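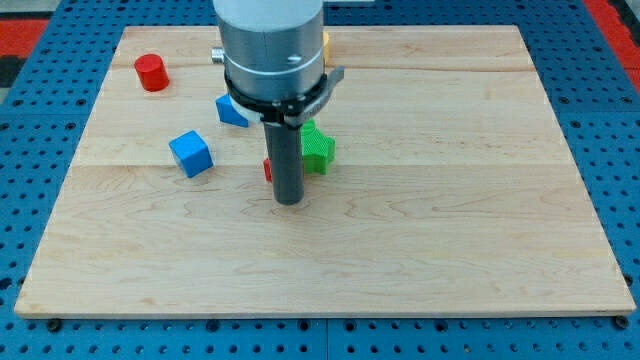
*The maple-coloured board on the blue pegboard table, with a few of the blocks out.*

I've had the Plumau block set since August, along with the Fultach board it's meant to sit on, and I've been promising a proper write-up for ages. So get yourself a cuppa, because I do go on a bit.

Blocks first. You get a good mix of shapes and the colours are lovely and strong. My favourite is the red cylinder, which stands up nice and straight on its end, and the blue cube is a close second (you'd think a cube is a cube, but this one feels right in the hand). There's a blue wedge as well, and that's the one everybody reaches for when a ramp or a roof is needed. I took 30 points off the Zou set I had before for having corners that dug into your palm — no such trouble with these.

Now, the board. It's made of light planks joined side by side, and I chose it mostly for the colour, I'll admit! Bright blocks look wonderful against pale wood. It also gives you a flat surface over a pegboard top, where small pieces used to tip into the holes and drive me up the wall. It just lies there flat on top, with a dark round bolt head near each front corner.

A couple of grumbles. The board cost me 70 dollars, a fair whack for something so plain, and it came with no finish at all, so I gave it two coats of oil in the garage and left it overnight. The box the blocks come in is flimsy too, and mine split at the corner in the first week. I keep them in an old Stevgate biscuit tin now, and they fit with room to spare.

Would I buy the pair again? Yes, though I'd wait for the board to come on special. The blocks I'd pay full price for tomorrow. I'm giving the set 9 out of 10 and the board a 7, and if Plumau ever sells the wedges on their own I'll be first in the queue.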